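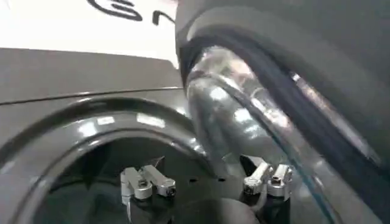
Dryers get blamed for everything, according to Rocío Solís, and most of the time the trouble is a filter full of fluff.

December 1, 2021 | By Antigoni Gavalas
Home Life > Laundry Day

I love a shared laundry room. I lived above one in Clestport for six winters, and I still think a good front-loading dryer with a big round door is one of the great comforts of cold weather — you put in a heap of wet towels and you get back something you want to press your face into!

The trick with towels is to shake them. Give each one a hard snap before it goes in, and keep the load to half the drum, maybe a little more. Towels need room to fall. The paddles on the drum wall lift everything and drop it again, and a stuffed drum just rolls around in one damp lump (I have paid for that lump more than once). 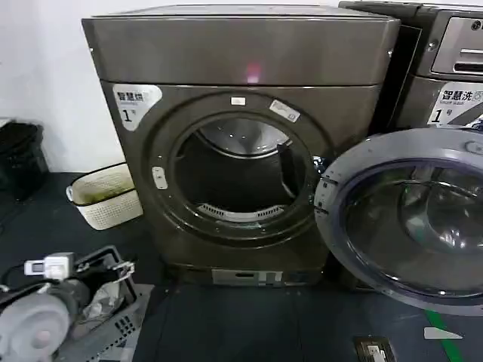 Prakash Shetty wrote to us in April to say he dries his sheets for 13 minutes, takes them out, untwists them and puts them back, and that he will never go back to doing it in one run.

I tried it at home and he's right. Fitted sheets are the worst for swallowing socks and pillowcases, and that short break sorts them out beautifully. Button up duvet covers first, too.

Then there's lint. Before you load, look along the bottom lip of the opening, where some dryers have a slotted grille, and wipe away any fuzz with a dry cloth. Check the drum for tissues and stray socks while you're down there. My best find so far is a green wool mitten, and I wore it home.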